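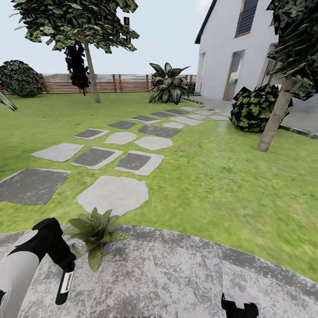 Re: Istcombe garden scene, planner stops early

Killian Lacroix wrote:
> Does your perception node lose the bottle when it stands far away on the stones?

Yes, on the dark slabs. The bottle body is dark too, so the mask becomes very small. I raised the crop width from 765 to 900 and the mask is stable now. 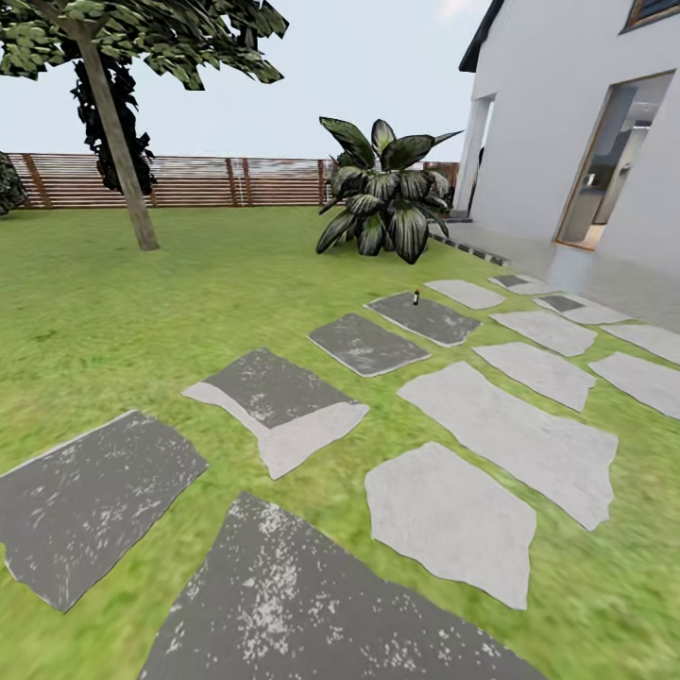
The planner is a separate problem. It still stops after 3000 iterations when the goal is on the patio - I think the chair legs make the collision map too dense.

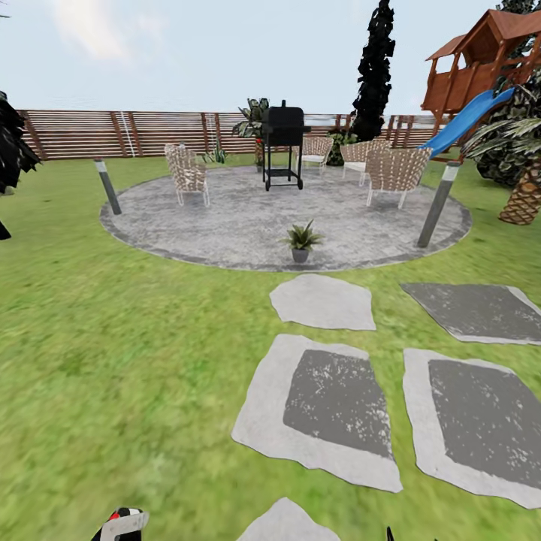
Trefor Prosser suggests merging the legs of each chair into one convex hull before planning. I will try it in the Cantero branch.

Feven Tufa

Recent threads:
Villon: gripper timeout
Rolarano build fails

Last updated: Feb 23, 2024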